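The small pot, a defence

When we moved to Gernmont I gave away most of my cookware in a fit of virtue. The big stockpot went to my brother. The wok went to a neighbour who asked what was wrong with it. I kept one frying pan, one decent saucepan and the small metal pot with two handles, which at that point had been used to boil eggs, catch a leak under the laundry sink and not much else.

My reasoning was that I live with one other person and we eat like two people. This was before I remembered that Adalberto Meireles considers five potatoes a side dish.

So for most of the winter the small pot has been doing jobs it was never built for. Soup for two, if one of you is me. Pasta, provided you snap it, and I am aware of what Adalberto's mother would say. Rice it does beautifully, I'll give it that. Porridge climbs out the moment you turn to find a spoon.

I did go shopping for something bigger. There is a cookware place in Arkum with a whole wall of pots arranged by colour, and a very patient young bloke who wanted to talk to me about heat distribution. I nodded for as long as I could. The one I liked cost more than my first bicycle and weighed about the same, and I came home with a tea towel.

Then Hala El Sherbiny came over in August, looked in my cupboard, and said her grandmother had raised 7 children on a pot that size. I asked how. She said, "Badly, they were always hungry." But she also said that a little pot is the best thing in the house for carrying food to the table and keeping it company there, and that I should stop trying to make it a cauldron. She uses hers for bread, olives, boiled lollies at Christmas, and once a cake that had come out in too many pieces to be called a cake.

I've taken this on. The lid has been missing since Indstead anyway, so it may as well be a bowl with ambitions. It shines up well on the inside, and two handles make it easy to pass across to someone who is pretending not to want any.

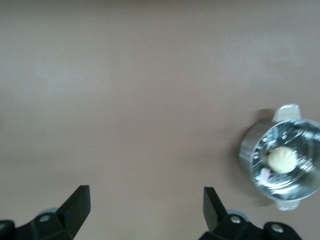

Filed under: Kitchen, Grumbling

One little bun in the pot, then, and plenty of table to spare. I like the look of it on that pinky-beige, which I've defended in this house for three years against a person who calls it "sticking plaster".

The saucepan is starting to look nervous. Next I want to have a go at Hala's lentils, which she says need a proper big pot, so I'll be ringing my brother.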